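Subject: Re: [home-automation] Are we anywhere near a machine that tidies a kitchen?

Fadi Fakhoury wrote:

> The Fletel people told us in February that their arm now clears a worktop unaided. My sister runs a guest house and wants to know whether to wait a year or hire someone. Has anybody here tested the claim in a room the vendor didn't choose? Simulated results are fine if that's all there is.

Fadi,

Simulated only, I'm afraid. We ran the Shao planner on a clear-and-return task: pick up a small item, carry it across the room, set it down on a named surface. 176 episodes, same mobile base and arm model throughout, start positions varied.

Results:

- completed without intervention: 80
- item dropped or knocked over: 43
- the rest timed out, mostly in the approach

Driving is not the problem. Given open floor, the base gets where it is told. The time goes in the last half metre, where it shuffles back and forth looking for a pose from which the arm can reach the back of a surface without its elbow meeting the wall. We capped that at 12 attempts. Raising the cap gave longer episodes and very few extra completions.

Small pale items on a flat top were the worst case. The depth estimate smears at that range, the grasp lands high, and the item goes over. Upright things such as jars suffer most. Low flat things fail differently: the fingers close on nothing and the planner reports success, so check the final state yourself and ignore the planner's log.

One of the layouts, from the start position:

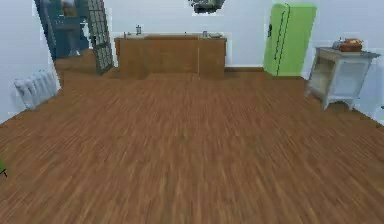 *Kitchen layout, rendered. Small items on the long wooden cabinet; side table to the right of the green fridge.*

The cabinet is the easier of the two surfaces, as the base can come at it square on. The side table sits at an angle and already has things on it, so putting something down there means finding a gap first. The planner is poor at that.

On the Fletel claim: ask how the worktop was laid out and whether anyone reset it between runs. The Mirkville group put the same question to Premier and got a video back.

For a guest house I would hire. Nothing in our runs touched wiping, bed linen or a full bin, and I haven't seen figures for those that I'd plan a season on.

Config files are in the list archive under "clear-return". The timeout is set in seconds, whatever the comment in the file says.

> Also, does anyone still have the old gripper mount drawings?

Not me. Try the archive, before the server move.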